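The small sofa that ate my autumn

I have wanted an orange sofa since I was nine, when the dentist had one in her waiting room and I thought it the height of glamour. So when the spare room finally stopped being a dumping ground in March, I knew what was going in it. What I didn't know was how many people would try to talk me into beige.

The first shop, a big place out past Drornstead, had over 300 sofas and every one was the colour of porridge. Lovely to sit on, mind you! I nearly nodded off in one. But I came home with a swatch card and a sulk.

Then I found Florholm, a little showroom in Jistum with a bell on the door and a very good biscuit tin. They sell small sofas for small rooms, and they let you mix the covers, which is dangerous for a person like me. I went in for plain orange and came out having ordered navy, white, black and orange all at once (my sister has a word for this and it isn't a kind one).

The trick, if there is one, is to let one colour boss the others about. Mine has orange for the frame and the armrests, so when I got brave with the seat cover, a white one with black zigzags marching all over it, the whole thing still hung together. The backrest is dark navy with white motifs that I call fir trees and my sister calls lightning. We've agreed to differ.

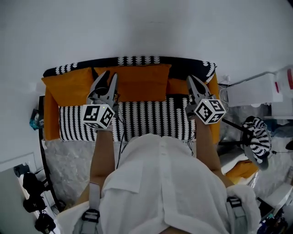
Orange cushions against navy and zigzags, with a pale grey rug to calm it all down.

I left the wall plain white and I'm glad. I'd bought a sample roll of Van Wijk wallpaper, parrots and all, and held it up for one evening before putting it back in its tube. The rug was the sensible purchase, mottled grey, £195 in the sale, and it forgives crumbs like nothing I've ever owned.

Would I do it again? Yes, though I'd order the spare seat cover at the same time, as Florholm now tell me there's a wait of 6 weeks for the zigzag.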